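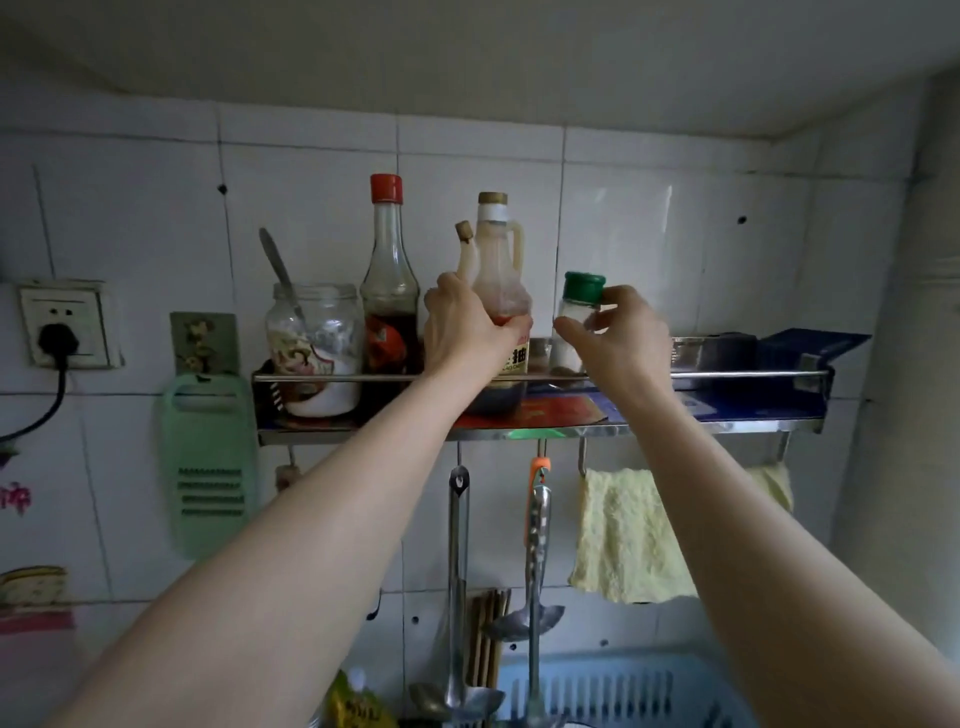
Trikgate asks households to teach its kitchen robot

Robotics firm Trikgate has started paying people to do their ordinary kitchen chores on camera, so that its two-armed machine, Sultana, can learn from the way they use their hands.

The Jalbridge company wants up to 1,000 hours of recordings before it fixes the design of the robot's next control system. Those taking part are shown how to wear a small head camera and are then left to get on with things: putting jars back on a shelf, wiping down the worktop, stacking bowls. No robot is brought into the house at this stage.

Trikgate said its earlier method, in which an operator steered the arms remotely from a desk, gave clean results but was slow. An operator needed most of a morning to record a set of tasks that a person at home gets through in a few minutes. The remote sessions will carry on at the firm's workshop on the Kestgate estate, but they will now come second, after the robot has been trained on the home recordings.

The first tasks on the list involve seasonings. A shelf over a worktop might hold several jars and bottles with different lids, and a cook often picks up two at once, one in each hand. The company said this was hard to show with remote controls, as operators tended to move one arm and park the other. People at home use both without thinking about it.

Glass is another difficulty. Clear jars are awkward for the robot's depth sensors, and polished steel behind them makes matters worse by throwing back reflections. Recordings from kitchens with steel shelving have been given a higher place in the queue for that reason. A spoon left standing in an open jar also counts as a useful case, because the gripper has to allow for a handle sticking up above the rim.
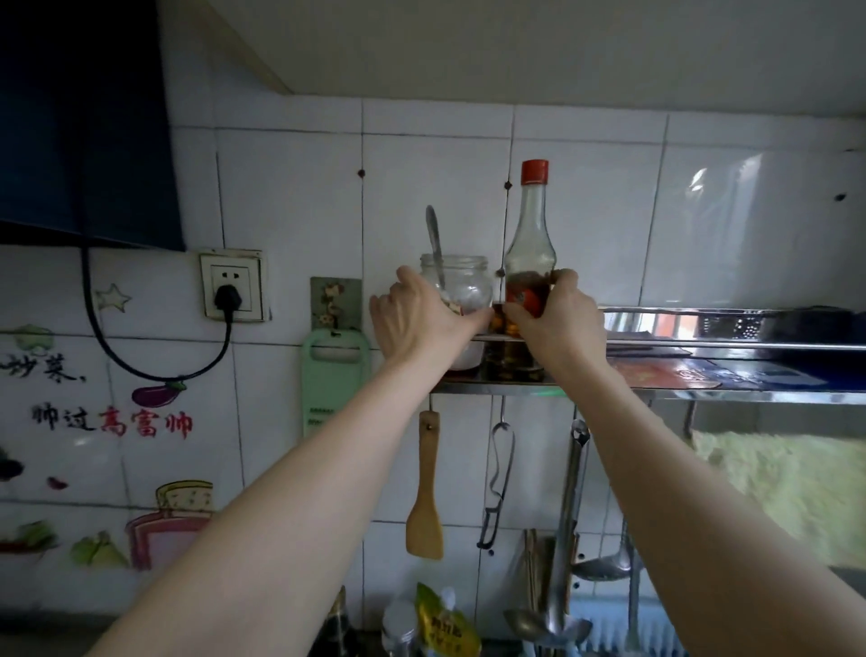 How the recordings are used

Each session is cut into short clips, one for each action. Software then estimates where the wrists and fingers are and turns their movement into a path the robot's arms could follow. Clips where the hands leave the picture for too long are thrown out.

The firm is open about the limits of this. A human hand has five fingers and Sultana's grippers have two, so a grip that works for a person may have no direct match. In those cases an operator at Kestgate repeats the action by remote control, using the home clip as a guide, and the two versions are stored together. The company said six remote repeats of an action were usually enough.

The recordings carry no information about force, either. A camera shows a palm on a cloth but not how hard it is pressing, and that matters a good deal when the job is to clear up scraps of rice and noodle next to a sink, or a smear of sauce on a textured steel top. Operators in the workshop use handles that push back against them, and Trikgate hopes to fill in the missing part of wiping tasks that way.
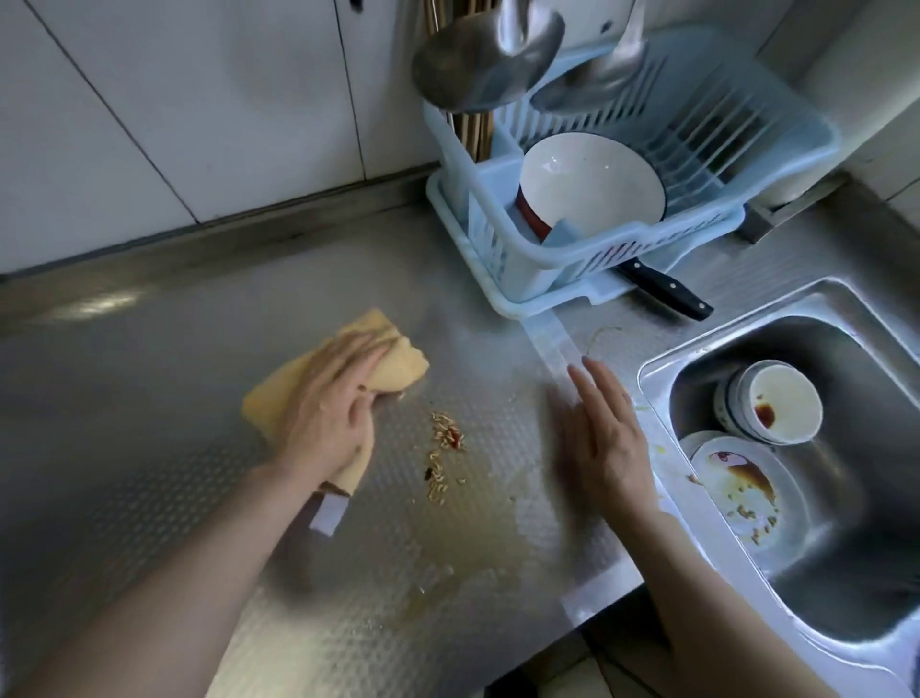 Privacy and pay

People taking part are paid by the hour of usable footage. They can ask for a session to be deleted before it is cut up, but not after the clips have been mixed into the training set. Faces are blurred automatically and sound is not recorded.

Trikgate has asked for kitchens to be left as they are. Early testers had a habit of tidying first, and the robot trained on those clips did badly when there was washing-up in the sink or a knife left near the dish rack. The instructions now tell people to start with whatever mess the last meal has made.

Next steps

Recording runs for nine months. A first version of Sultana trained mainly on home clips is due to be tried in October in a test kitchen at Kestgate, where it will be asked to return bottles to a wall shelf and wipe a worktop, with an operator ready to take over by remote control.

The company has not given a date for trials in people's homes. It said wiping would probably be ready later than shelf work – liquids remain a problem – and that knives would be left out of the first version altogether.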